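Home Browse Unanswered Tags Log in

Finding duplicate textures in a shared library without breaking paths

Our interior texture folder holds 3,433 files, and a hash check shows 1,734 of them are byte-for-byte copies under other names. Scene files refer to them by relative path. 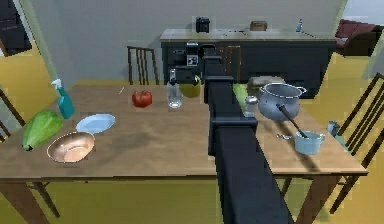
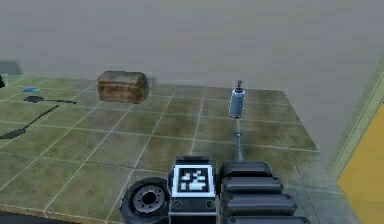
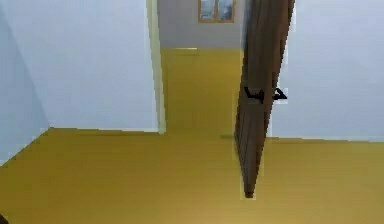
asked by jesasport in June

I want one copy of each wood, tile and wall paint texture and no missing maps afterward. Deleting the copies directly broke a test scene at once. Clirneck has a "merge identical" command, but the manual does not say whether it rewrites paths inside scene files. The drive is NTFS and everyone mounts it from Windows.

brikono

Don't use merge. It only edits its own catalog. Replace each duplicate with a hard link to the copy you keep. The old paths still resolve and the space is freed. All links must be on the same volume. Test on one subfolder first; I did 101 files that way before running the rest.

One caution: if an editor saves in place, every linked name changes with it. Set the masters to read-only.

Nedeljković

Disk space is cheap, just leave them.

jesasport

Hard links worked and freed 600 MB. Backup software has to be told to preserve links, otherwise it stores full copies again. Ours had that option off.

Filed under: File management > Asset libraries

Related
Relative or absolute paths in scene files
Hash check is slow over a network drive
Clirneck catalog will not rebuild
Naming rules for tileable textures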